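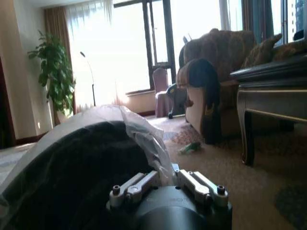

Should a government ask its legislature before it sends military trainers abroad? It should, and the vote should come before the first plane leaves.

Ministers usually describe these missions as advice and instruction. The 272 soldiers sent to Vedach last October were described that way. By spring, 9 of them had been wounded, all within sight of the front.

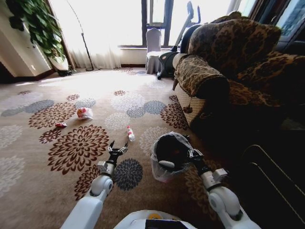
None of this means the mission was wrong. I think it was probably worth doing. But members of the defense panel got a briefing that lasted 4 minutes, and they were told the trainers would stay on base.

A vote forces the government to write down where the troops may go and who commands them there. Families deserve to read that.
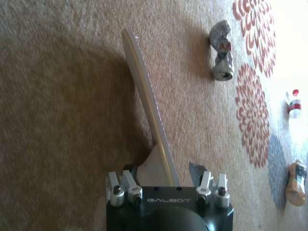
Would a debate slow things down too much? Most training missions take months to prepare, so a week in the chamber costs little. A real emergency can have its own rule — act first, then get approval within 7 days.
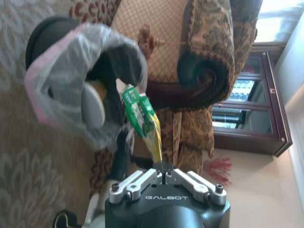
Leif Stougaard wrote to me that votes give the enemy a timetable. I take the point, but a mandate can set limits without publishing dates. The next rotation is already being planned, and the members should ask for theirs now.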